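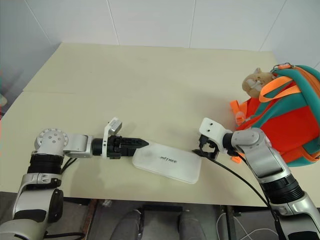

The Ludavier cell has two arms, one table and a maintenance log that reads like a family argument. Benedito Godoy set it up in May, I inherited it on a Monday, and the log has been in my handwriting ever since. Most of what goes wrong with it is cable. The one on the right gripper comes down the arm, crosses the tabletop and goes over the front edge, and every inch of that route has its own entry. The backpack and the white plastic piece are what the arms practice on, and neither has ever needed a spare part. More than I can say for the rest of us.

Cable slack

Too little and the wrist pulls on the connector. Too much and the loop wanders over the table looking for something to hug. Benedito's rule is to park the arm at full reach, leave a hand's width, and tie it there. My rule is to do what Benedito says and then do it again after lunch. We run each wrist through its whole turn 10 times before anybody is allowed to close a laptop.

The right-hand cables get checked first, where they leave the camera housing and loop down past the bag. Look for shine on the jacket. Shine means rubbing, and rubbing means a morning with the Sornier catalog, which lists 396 cable clips and has yet to sell me one that fits.

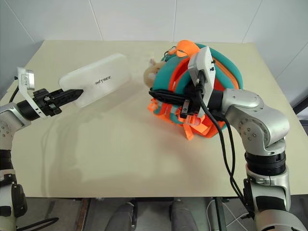
Camera mounts and collars

The camera mounts ride on the wrists, so every bump that reaches a wrist reaches a camera. Snug the bracket screws, recheck the view, resist the urge to snug them again. Reinaldo Macedo did not resist, and we now own a very good screw extractor.

The ribbed collars collect lint. Dry brush only. A damp cloth was tried once and there is a page in the log about it, underlined.

Fingers

Both fingers have a diamond knurl on the inner face, and the knurl is the whole job. When it fills up with fuzz and plastic dust, a flat piece starts sliding out at one end and people start blaming the software. Brass brush, along the diamonds, every 100 grips.

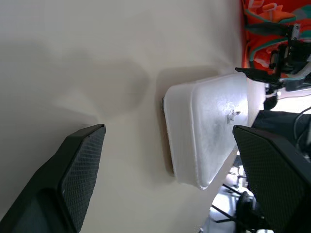
After brushing, close the fingers on a strip of paper and pull. It should tear. If it slides out whole, brush again, and if it slides out whole a second time, change the pads and write down the date (legibly, Reinaldo). The pads come from Magalhães in bags of 4, for a machine with two grippers and two fingers on each, so a bag is one full change and there is never one left over for the drawer. The next bag is on order.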